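Friday, late, January

Watched two robot arms set a table this afternoon, or work on setting one, and came home to find the sink as I'd left it. I have thoughts about this. I washed the skillet first and am having the thoughts now.

The bet, for the record, in case Brodie Sutcliffe ever claims different terms: I say that by the time Watcombe renews our lease, no machine will do a household chore in my house start to finish without me in the room. Brodie says one will, and that it will do it better than I do, a low bar he has seen in person. Stakes are dinner at Destico, all courses, loser drives. I have been feeling pretty good about Destico. I've looked at the menu.

Then Puspita Majimbun got me in to see the setup she's been working on, and I lost a little of my appetite.

The chore is a place setting for one. Plate, cup, fork, the other gold thing, a mat to put it all on. My niece could do it at four, with the fork on the wrong side and a speech about it. I did it every night of my childhood and never once thought of it as a skill. But try to write down how you pick up a fork off a flat table. I tried, on the train, on the back of the parking receipt. You sort of pinch, and sort of tip it, and your other fingers know something they aren't sharing. I got 2 lines and quit.

Puspita doesn't use the word "can." I noticed that. I kept asking can it do the cup, can it do the fork, and she kept saying how often. She has a notebook with 1030 attempts in it, every one with a mark beside it, and out of the last 200 she gives it 81 she'd call clean. I did the division in my head and announced that this was under half. She said yes, and asked how many of mine I'd call clean. Lunch was mentioned. I dropped the subject.

What I would like to argue, and will argue to Brodie on Monday if he picks up, is that a place setting isn't a chore. A chore is the place setting plus the stack of mail you have to move first, plus the plate that's still in the dishwasher, plus the cat. At the shop it's the same. Mundell bought a machine to box parts and it boxes parts beautifully, and Hemant Bajpai spends his mornings laying the parts out so it can find them. Ask Hemant whether boxing has been automated. Stand back when you ask.

Brodie's answer will be that I said all this about the dishwasher too. I did. I still rinse everything before it goes in, so I count that one as mine, though Intan says the rinsing is a me problem.

Also, and I'd rather not hand him this, I have nothing against the taste of whoever picked the tableware. Gold fork. Dark red plate. Pikachu. It's a better table than the one I ate at tonight, which had a folder of tax stuff on it and one of the good glasses, because the others were dirty.

Puspita sent me a couple of pictures and I've put them in here so I can look at them when I'm feeling sure of myself.

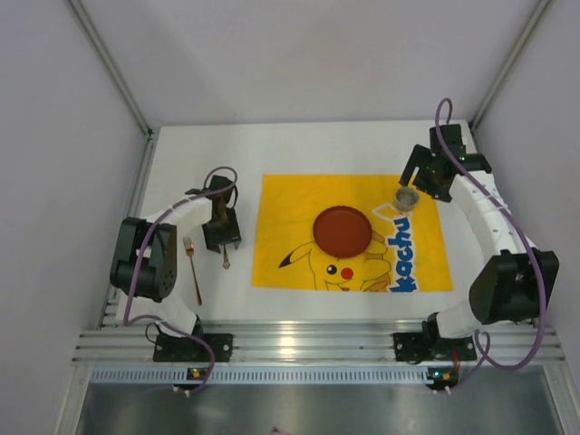
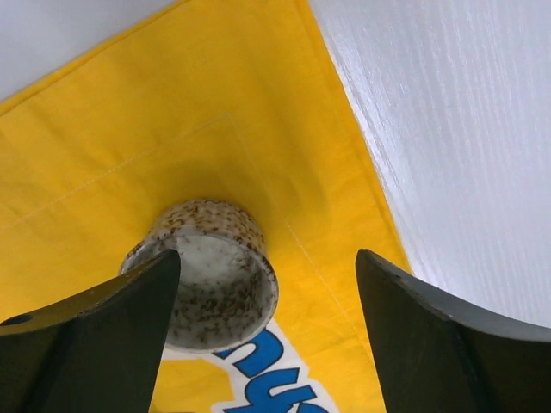

Place setting for one, wide and close. The yellow is the mat.

Aidan Cullinane called while I was doing the skillet and wanted to know who was winning. I told him it was early. He asked if he could come to the dinner either way, and I said only if he pays for his own, and he said he'd think about it. Need to call Watcombe about the lease dates. Chu wants the ladder back. Buy dish soap.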